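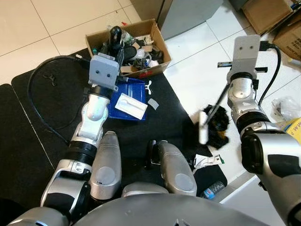
The left arm at the open box, the right arm with a cleaning tool.

Session 4: Score and improvisation in interactive dance

In this session we speak of the score as a set of rules which the dancer and the software both can read. A score may be very short. In the piece Dromidberg the dancer has 24 written cues and is free to choose their order. The projection must then follow her, and this is the difficult part for the programmer.
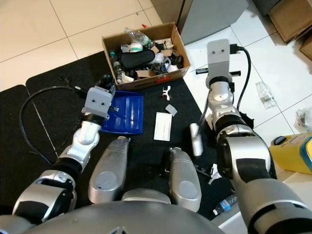 Mỹ Trịnh asked if a cue that is repeated by mistake should still change the light. In my opinion yes, the mistake belongs to the performance. But please write your decision in the score before the rehearsal.

For the exercise you work in pairs. One person writes eight cues, the other one maps them to sound in Pletico. Keep every sound under 3000 milliseconds. 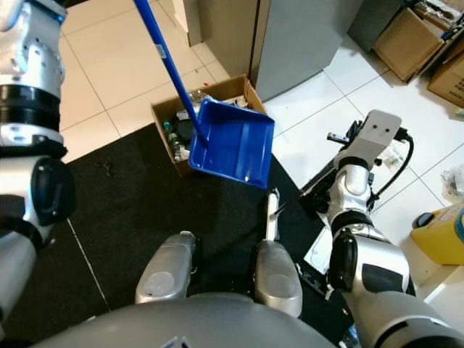
After the first run, exchange the roles and do not speak about the result yet. Make notes on paper first. We will compare them in the February session, together with the reading on Bundale (pages 28 to 41).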